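Office declares war on its own cables, tables a ceasefire by lunch

The Nakomley building has many things to recommend it: long rows of white desks, plenty of light and a lift that mostly goes where it is told. What it has never had is anywhere sensible to plug in a laptop. In October the tenants of the second floor decided they had put up with this for long enough, and gave over a morning to what the notice by the kettle called, in capital letters, THE GREAT UNTANGLING.

The idea came from Jellano, the design firm that takes up most of the floor, after an audit of its leads, chargers, adaptors and extension blocks. The audit had been meant to take an hour. It went on for most of a week and finished with a spreadsheet 2248 lines long, which has since been passed round the building with the sort of hush usually kept for other people's payslips.

Of the items listed, 300 were marked as "purpose unknown". A further 19 were marked as "purpose known, regrettably", a heading the firm has declined to expand on, except to say that it covers the fax line.

The rules of the morning were simple enough to fit on the back of an envelope, and were in fact handed out on the backs of envelopes. Every desk cluster was to empty its cables on to a table. Anything with a plug had to be matched to the thing it powered. Anything left without a partner by noon went into a crate by the door, to be collected by Curkon, the recycling firm on the ring road, which charges by weight and was said to be looking forward to it.

Trouble began early. The cluster nearest the windows produced a mains lead that fitted nothing on the floor but which three separate people insisted was vital. It was put to one side. Then a second one turned up, the same in every respect, and the same three people became less sure. Both leads were later found to belong to a paper shredder on the first floor, which had been working happily without either of them.

Lodhi, the small translation agency in the corner, had prepared for the day by labelling everything it owned. This was widely admired until somebody read the labels, most of which said "cable". The agency has asked for it to be noted that the labels were accurate.

The power strips took longest. Long ones, the sort that can run a whole bank of desks, turn out to be the nearest thing the building has to a currency. They are borrowed for meetings, go missing over bank holidays and come home with somebody else's sticker on. By eleven o'clock the floor had agreed that each cluster should keep one, that it should live on top of the desk where everyone could see it, and that plugging one strip into another was to be regarded as a moral failing as well as a fire risk. A motion to allow it "just for the kettle" was put forward from the back and got no seconder.

There was also a short debate on coiling. One school holds that a lead should be wound round the hand and elbow, as fathers used to do with the garden hose. The other says this ruins the cable and that it ought to be laid in loose loops, over and under, until it lies flat. Feeling ran higher on this than on the service charge. A demonstration was called for, and both sides left it convinced that they had won.

Black straps were offered to anyone who wanted to bundle things up – hook-and-loop, bought in a box of 300, and gone by the tea break. Suspicion has fallen on cyclists.

By noon the crate by the door was full and a second had been started. The walkways were clear enough for the post trolley to get through without being lifted, a thing that long-serving tenants could not remember happening before. Two desk fans that had been written off as broken were found never to have been plugged in.

Jellano says the exercise will be repeated every year. The spreadsheet is to be kept up to date by whichever cluster has the untidiest desks at the end of each month, a system that should ensure it is looked after by the people least suited to it. 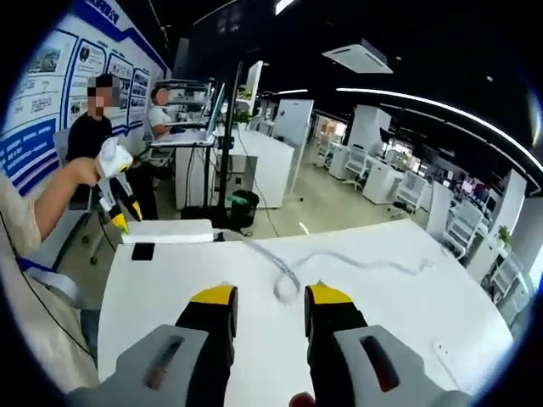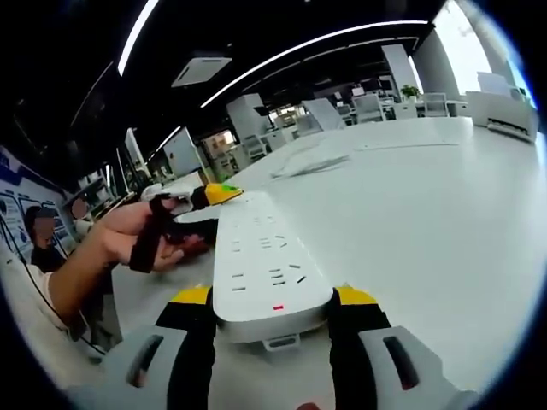

A power strip and leads on the second floor.

A reader signing as Deskbound writes: We did the same at our place last winter and I'd warn the second floor about the crate. Ours sat by the door for six weeks waiting to be picked up, and people went through it every evening on the way home. By the time the van came it was down to a doorbell transformer and some speaker wire. Everything else had gone back under the desks. Also, over and under is the only way to coil a lead, and I'm surprised there was a debate. Could somebody at Lodhi say what sort of labels they used? Ours fall off as soon as the heating comes on.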